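Hand gripper: tips lose hold of cloth partway through the trigger stroke
Ticket opened in the Clalport workshop tracker, category Build / Mechanical

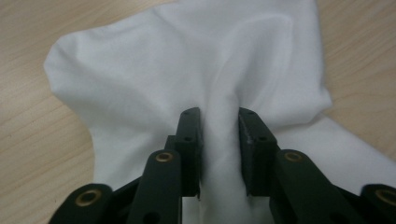

Problem
Hand-held parallel gripper, four-bar linkage each side, printed parts, eyelets at the pivots. Closes correctly on rigid stock. On knit fabric the tips take a fold, then let it slide before the trigger reaches its stop. Fault is intermittent and worse when the cloth is lifted at an angle.

Setup
Linkage: Weldu plans, rev 3, unmodified
Return spring: from the Dellden kit
Position sensor: Corkel, read at 30 Hz
Test piece: white cloth, spread loosely on the bench
Sensor reading, fully open: 400
Sensor reading, tips touching, no cloth: 249

Log
Entry 1. Checked the zero. Fully open reads 400 each time. Closed reads 249 when squeezed slowly and up to 300 when squeezed fast. The fast reading should match the slow one. Sensor bracket is tight.

Entry 2. Swapped the sensor cable. No change.

Entry 3. Removed the sensor and worked the trigger by hand. Right side lags the left at the start of the stroke. Play found at the lower right pivot. Left side has none that I can feel.

Entry 4. Pulled the lower right eyelet. Bore in the link is oval. Reprinted the link with the hole undersize and reamed it to fit. Pressed in a new eyelet.

Entry 5. Sensor back on. Closed now reads 249 at both speeds. Cloth still slips on angled lifts, less often than before.

Entry 6. Sanded the inner faces of both tips flat against a glass plate. They were touching at the top only. Full contact along the face now, checked with marker ink.

Current status
Reading fault fixed. Grip is better but I have not run enough lifts to close the ticket.

Still open
Thin rubber on the inner faces: does it upset the closed reading enough to need a new zero?
Left lower pivot: same print batch as the bad link. Replace now or wait for play to show?
Will retest Sunday with a heavier fabric and post the readings.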